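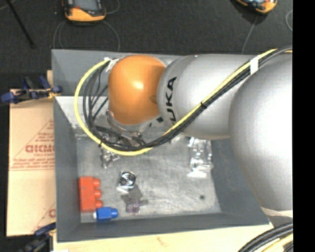 # Tufa Storage Bin, Rectangular, Gray

The Tufa is an open-top rectangular bin for parts, packaged goods and mixed stock. It is sold by Kellari in one color, gray, and fits Fonska shelving and floor dollies without an adapter.

## Ordering

| Item | Code | Pack |
|---|---|---|
| Bin, single | TF-G1 | 1 |
| Bin, pallet quantity | TF-G24 | 24 |
| Label holder, clip-on | TF-LH | 5 |

Lids are ordered separately. The Pluranix lid fits bins from the current mold only; check for a "2" after the part code on the base.

## Use and care

- Rated load: 30 kg, evenly spread.
- Wash with mild detergent and a soft brush. Do not use solvent cleaners.
- Stack empty bins upside down for long-term storage.
- Remove label holders before machine washing.

## Supply

Single bins ship from stock. Pallet orders placed in December ship in January. Returns are accepted on unused bins with the original pallet wrap. For bulk pricing or replacement lids, contact Glykeria Katsaros at the Kellari order desk.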